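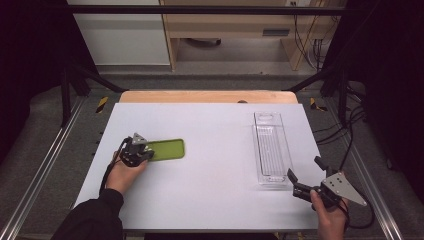
Silovwood, 12/27/23

Reading a Homewares Collection
Handout 4, Introduction to Objects for the Home
Instructor: Umesh Dixit

Before we start: the reading for this session was the Brilier tableware booklet, all of it, including the page about glazes that looks like legal text. If you skipped that page, you will notice when we get to part three.

1. What makes it a collection

A shop can put a bowl next to a jug and call them a family. Shops do this constantly. For our purposes a collection needs a shared decision that you could explain to someone over the phone. In the Brilier range it is the foot: every piece, down to the egg cup, stands on the same narrow ring. You may hate the ring (several of you said so last time, at length), but you can't miss it.

Compare the Vanags stoneware. Same clay throughout, same gray, and no two rims that agree with each other. The booklet calls this "a conversation between forms." I would call it four designers and one deadline. Fouad Sfeir disagrees with me and will give his side after the break.

2. Proportion

Measure before you admire. The tall Brilier vase is 30 centimeters high, and most of the trouble with it starts there. Supermarket tulips vanish into it up to the neck. Branches look wonderful and tip it over. A vase is half of an object and the flowers are the other half, so draw both when you sketch.

For bowls, look at the wall before the width. A steep wall holds soup and stacks badly. A shallow wall stacks well and sends the soup down your sleeve. Most makers settle in between and then write a paragraph about balance.

Key terms: foot, belly, shoulder, neck, lip. Yes, these are all body parts. Potters got there first and we are stuck with it.

3. Glaze and color

Matte glazes photograph beautifully and collect fork marks. Glossy glazes survive the forks and reflect your kitchen light in every picture. The Vanags booklet lists 83 glaze tests and shows the one they kept, a shade named Filusthorpe after the village where the studio is. It is beige.

Remember that color names are sales copy. In your notes, write the color you see first and the name the maker gives it second, in parentheses — "beige (Filusthorpe)". 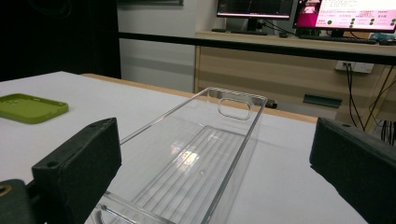
Clear plastic bin with ribbed floor and cutout handle.

4. Price and edition size

The first Brilier run was 1,000 jugs. The second was 1,864, a number I have asked them about twice without learning anything. Limited editions deserve a raised eyebrow when the limit keeps moving.

Work out what you are paying for: material, labor, shipping, the name, the box. The box is often very good.

5. For next time

Pick one jug, bowl or cup you use every day. It may be ugly. Write one page covering foot, wall, lip, glaze and how it pours or holds. Leave out the words "timeless," "honest" and "elevated." Sketches in pencil, side view and top view, with measurements.

Bring the object too, wrapped in something. We lost a very decent teapot in December.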